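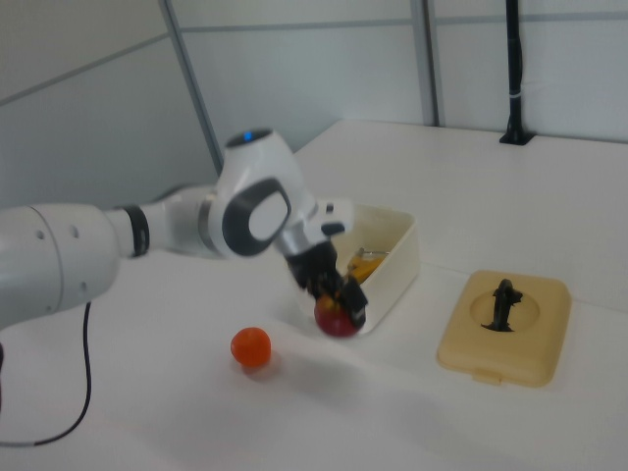
Trerkska Two-Finger Gripper: long-term review

We bought the Trerkska gripper for bench packing trials, mostly fruit and small hardware going into plastic tubs. It has done eight months of work and we've had one fault worth writing up.

Setup was easy. The gripper bolts to the wrist flange, the Gultavden software found it the first time, and the fingers close evenly. Grip on an apple is firm without marking the skin. Mandarins need a lower force setting, and the preset for small fruit is too strong.

The fault showed up in October. Partway through a run of 176 picks, the fingers opened while the arm was still travelling and the fruit dropped. The log recorded a normal release. We got the same thing 27 picks later, and after that we stopped the trial and locked the arm out. 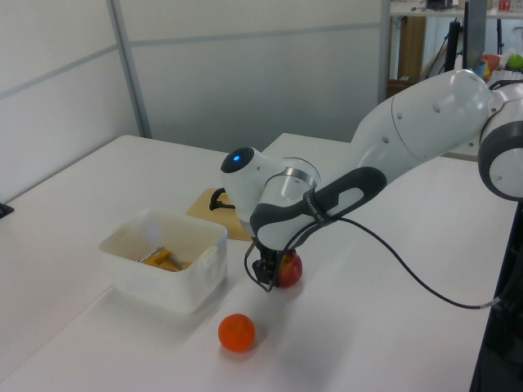 Does the gripper hold its load if the signal drops out?

Ours didn't. The factory setting is to open on loss of signal, and you have to change it to hold in the safety menu.

The cause was a connector that had worked loose at the wrist. Skilham, the dealer, sent a locking replacement at no charge, but the manual says nothing about checking the original.
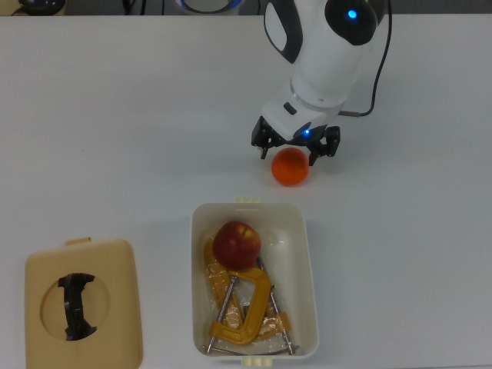 With the new connector and the hold setting on, we cut travel speed to 60 per cent and started again. It hasn't let go since. I'd still keep hands well clear and leave anything heavy or sharp out of the program until you've tested the hold setting yourself.

Good gripper, poor default. Three and a half stars.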